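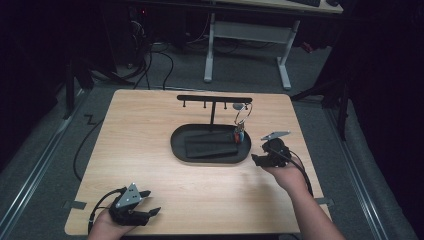 I have lost my keys in the freezer. I've lost them in a boot, in a bag of birdseed, and once, for two whole days in July, in the pocket of a coat I had already checked (twice!). So when my editor asked who wanted to write about entryway organizers, I had my hand up before she got to the end of the sentence. The one I ended up living with is a black stand in the shape of a T, rising out of the back of an oval tray, with three short hooks under the crossbar. My key ring is a big thin silver loop with a gray disc of a tag and a red and blue charm on the end, and it went straight to the far right end of the bar, past all the hooks. I can't defend this. It's just where my hand goes.

The stand comes from Birkix, a small housewares outfit that makes four or five things and seems happy to leave it there. I'd been circling their catalog since the winter. It cost me more than I'd planned to spend on a place to put keys, and my sister had a few words about that, but she keeps hers in a cereal bowl, so I'm not taking notes.

I set it up on the pale wood table, and for the first week I was unbearable. Keys on the bar! Every night! I'd walk past just to look at them. Then the tray started filling up. Receipts first, then a dead battery, a button, the little bag of screws from a shelf I put up last year. A tray with a rim is an invitation, and I accept all invitations.

At that point I called Anayeli Bañuelos, who organizes houses for a living in Skundelow and has seen a lot of trays. She did not want to hear about my screws.

"What do you touch every single day?" she asked me. I said keys, sunglasses, wallet, phone. "Okay, so why is there a button in there?"

Her rule is that the tray gets emptied completely once a week, down to the bare surface, and only daily things go back. It takes me less than a minute, and I do it while the coffee's going. She also told me to stop hanging more than one ring from the same spot. I'd had the garage key, the mailbox key and my mother's spare all bunched up together, and getting one off meant dropping the other two. Now the spare lives in a drawer with a label on it, and the mailbox key has a hook to itself. My sunglasses get the tray. The wallet floats – I'm working on it.

The charm, by the way, stays. Anayeli thinks most people carry too much on their key rings, and she's right, mine used to weigh as much as a sandwich. I took off two store loyalty tags and a bottle opener, and then I stopped. I can find that charm by feel at the bottom of any purse in the dark, and the day I can't I'll reconsider.

Getachew Gebremichael had a different take. He runs Woldegiorgis, a home goods shop on the second floor of the old bank on Proltport Avenue, and he has sold key hooks of every kind to every kind of household. He told me people shop for these things by looks and then put them in the wrong place. They want the stand on the nice console in the living room, but they come in through the kitchen.

"Watch where you drop things for a few days," he said. "Don't buy anything. Just watch."

I'd already bought something, obviously, but I watched anyway, and he had me pegged. I come in, I take four steps, and whatever's in my hands lands on the first flat thing. The table had to move over to the door I use, which meant the plant had to move, which meant the rug had to go too, and by dinnertime I'd rearranged half the room for the sake of one key ring. Worth it. If you hang your keys on the wall already and it works, skip all this and go have a nice afternoon.

If you are shopping, pick up the stand before you buy it, or at least tip it a little with a finger. A light one will slide around every time you grab something in a hurry. Check how far apart the hooks sit, too, especially if your keys travel with a fat fob. And think about the tray's rim. Getachew likes a raised one for coins and earrings, while Anayeli would sooner have none at all, on the theory that a rim hides a mess for an extra week. I side with Getachew, mainly on account of the earrings.

Wipe it down when you do your weekly emptying. Black shows dust like nobody's business. I use the sock that has lost its partner.

I'm 20 weeks in now and I've misplaced my keys 2 times, both on days when I came home carrying groceries and put everything, keys included, in the fridge. Anayeli says a bigger table would help with that. I told her I'd have to move the plant again.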